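Randomizing the counter, part two: what the extra objects bought us

In the last post I wrote about training a pick-and-place policy in simulation with only the objects it needed. It did well on its own scenes and badly as soon as anything else was on the counter. I said I would try clutter next, and in January I finally had the time.

The setup is the same as before. Jorkar is the simulator, with my own kitchen scene built on top. The policy is a small network I call Flilloveo, because every folder needs a name and that one wasn't taken. It gets camera images and joint positions and puts out short chunks of arm motion. The task is also the same: pick up the object named in the instruction and put it in the bowl.

What changed

In the old data each episode had the target, the bowl and nothing else. The policy learned that anything on the counter was the thing to grab, so the instruction was doing no work at all. I checked this by swapping the text for a different object and running the same scenes. The arm behaved the same way every time.

For the new data I wrote a scene generator, Pranalach. It fills the counter with objects that have no part in the task, then drops the target in among them. It also varies:

Position and rotation of every object, including the target
Light direction and how soft the shadows are
Camera height, within a small range
Which objects lie on their side

The last one was a late addition. I had assumed that a can is a can, but a can on a tilt shows a very different outline from one standing up, and the first version of the policy would reach for where the top should have been.

I generated 1420 episodes this way. A batch got thrown out before that because objects were spawning inside each other and then flying off when the physics started. If you try this, let the scene settle for a moment before you start recording. I also reject any layout where the target is fully hidden from every camera, which slowed generation down but saved me from training on episodes that can't be solved from the images.

How I tested it

I held back 300 layouts that use the same objects in arrangements the policy never saw. I also kept 5 objects out of training completely, to use as distractors only. Both policies, old and new, got the same layouts and the same instructions. A trial counts as a success if the named object ends up in the bowl and stays there when the arm moves away. Touching other things is allowed, knocking them over is not.

Results

The new policy is clearly better on cluttered layouts. The old one mostly went to whatever was closest to the gripper, and that was the right object only by luck. The new one follows the instruction most of the time, and swapping the text now changes where the arm goes – that was the result I cared about most.

It is slightly worse on the empty counter. I didn't expect that. My guess is that there are no nearly empty scenes left in the training set, so a bare counter is now the strange case. Mixing some of the old episodes back in should fix it, but I haven't run that yet.

The held-out distractors hurt less than I feared. Most of the failures come from two other places. One is objects near the edge of the image, where only part of the shape is in view. The other is shiny surfaces. A glossy red kettle under strong light picks up white patches, and they shift as the camera height changes. When the kettle is close to the target, the arm hesitates more and sometimes stops short.

One of the cluttered layouts, from the overhead camera:

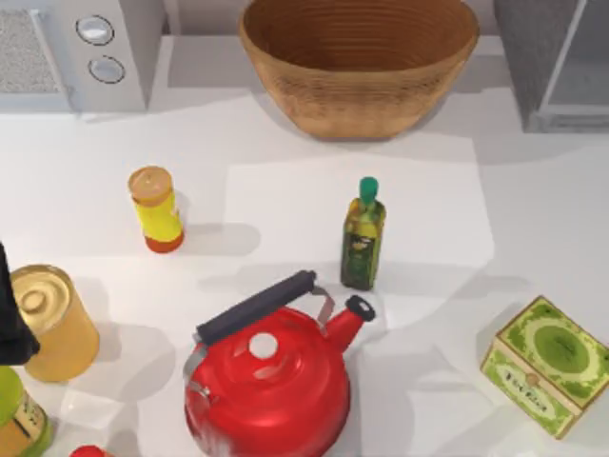

Things I tried that didn't help

Larger images. I doubled the resolution, hoping it would help with small labels. Training took much longer and the numbers barely moved.

Random textures on the counter. Chan, the baseline code I started from, does this by default. For my scenes it made early training noisy and I saw no gain at the end. It may matter more when I move to a real arm.

More training. Past a certain point the policy got better on training layouts and no better on the held-out ones. I now stop early and keep 9 checkpoints per run for comparison.

What's next

First, the mixed dataset with some bare counters put back in. After that I want to look at the partly visible objects. I could move the overhead camera up, but then everything gets smaller, and I would like to know first whether the wrist camera already has the missing information and the policy is ignoring it. The plan is to black out one camera at a time during testing and see what breaks.

The Pranalach code needs cleaning up before I can share it. The object placement part is fine, the lighting part is a mess of hard-coded values. I'll post it when the second half looks like the first.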